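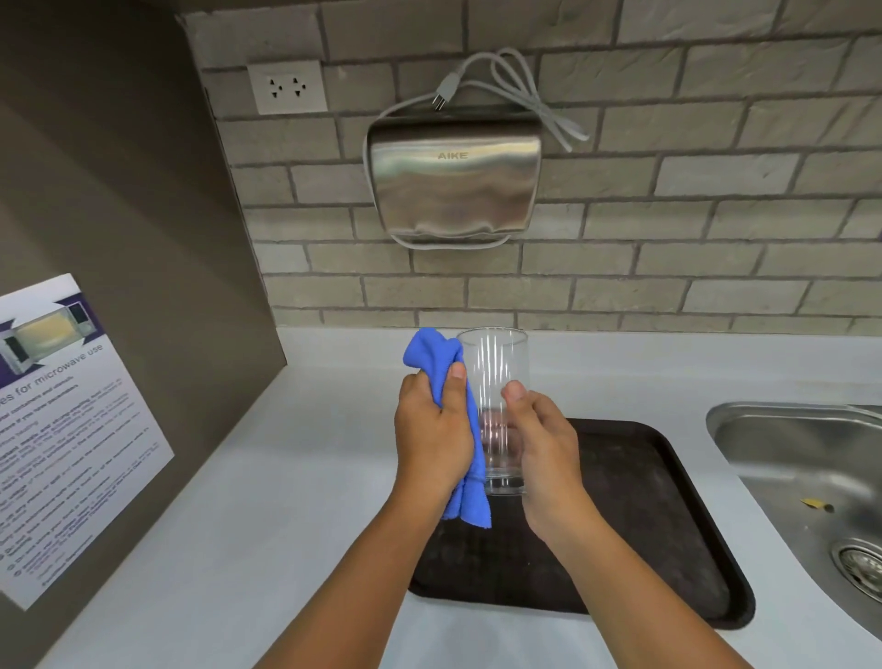
Page last updated: December 29, 2018

Arwood Under-Bench Water Filter

Single cartridge, with separate tap
Model 217
Sold and serviced from Kenport

The Arwood 217 is a cold water filter for homes, staff kitchens and small halls. It fits inside the cupboard under the sink and feeds its own tap, so the main mixer keeps running unfiltered water for washing up. One replaceable carbon cartridge takes out sediment, chlorine taste and most of the earthy smell that town water picks up in the warmer months.

It does not soften water and it does not remove dissolved salts. If your glasses come out of the rack with a white film on them, that is hardness, and this unit will not change it. Ask us about the Lie softener instead. The Arwood is also not suitable for tank or bore water unless the supply is already disinfected.

What's in the box

Filter head and housing
One cartridge, fitted
Tap in chrome or brushed finish, with washers and backing nut
Inlet tee and isolation valve
3 metres of tubing
Wall bracket and screws
Housing spanner
Instruction sheet

Please choose the tap finish when ordering. We can't swap it once the tap has been fitted.

Space and plumbing

Measure the cupboard before you order. The housing needs 26 cm of clear width with the bracket on, and you will want room under it to drop the housing when the cartridge is changed. It must hang upright. The tap goes through a standard sink hole or a hole drilled in the bench. We do not drill stone, and most stone benches need a tradesperson with the right bit.

The unit connects to the cold line only. Homes with high mains pressure need a pressure limiting valve ahead of the filter. This is sold separately, and the warranty does not cover a cracked housing where no valve was fitted.

Use a licensed plumber. We keep a list for Kenport and the towns along the line as far as Grarkcombe.
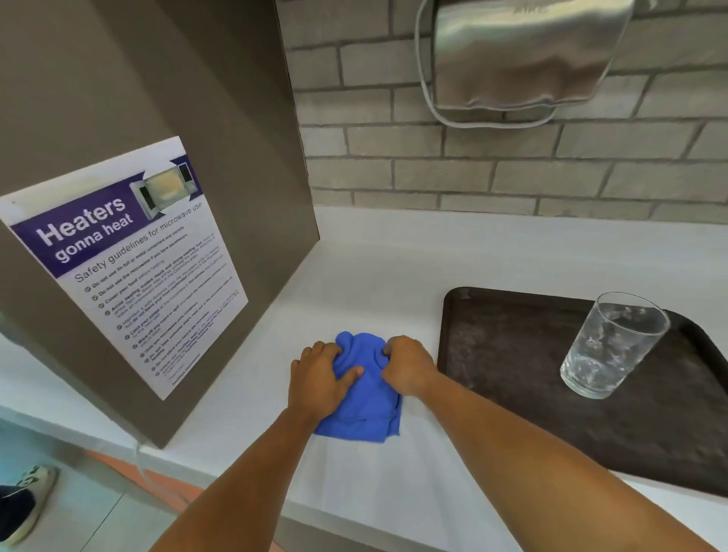 A buyer in Grarkcombe wrote to say that the water ran grey for the first few jugs and the tap spat air for most of a day, and that the sheet should say so in bigger print. The same buyer found the flow slower than expected for filling a kettle, but said the chlorine taste was gone from the first proper glass.

Both points are fair. The grey is carbon dust from a new cartridge. Run the tap until it clears and tip that water on the garden. The instruction sheet was reprinted in September with the flushing steps moved to the front. Flow through the filter tap is slower than through a mixer and will drop further as the cartridge fills.

Changing the cartridge

Close the isolation valve and open the filter tap to let the pressure off. Put a bucket or an old towel in the cupboard. Unscrew the housing with the spanner, lift out the old cartridge and wash the bowl in warm water without detergent.

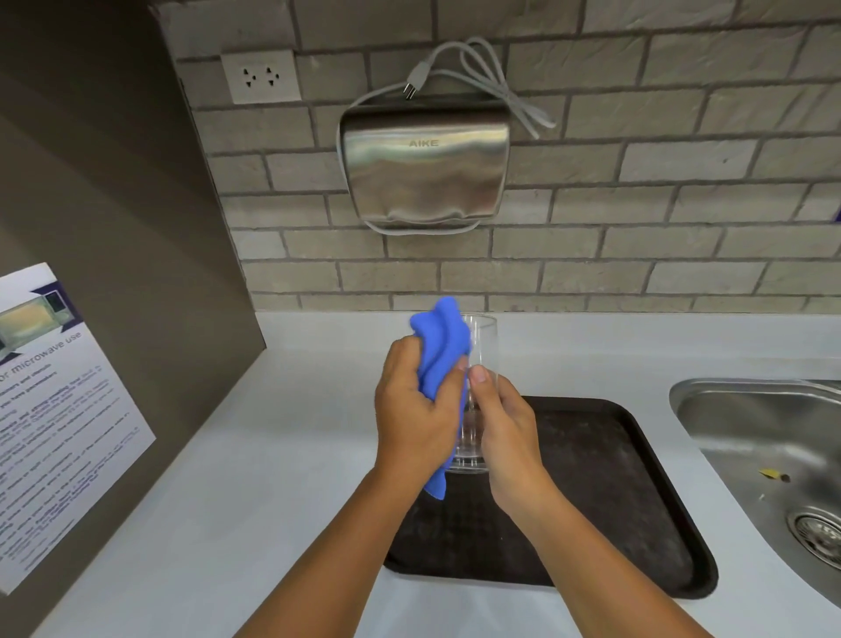 Check the O-ring for nicks and wipe a little silicone grease around it. Drop the new cartridge in, screw the housing back by hand and finish with a light nip of the spanner. Open the valve slowly, look for drips, then flush as for a new unit.

Order replacement cartridges under part number 1909. Older Arwood heads with the white collar take a different cartridge, so check the label on the housing first.

Orders and returns

Pick up from the Kenport counter or have it sent. Unopened units can be returned with the receipt. Cartridges can't be returned once the wrap is off.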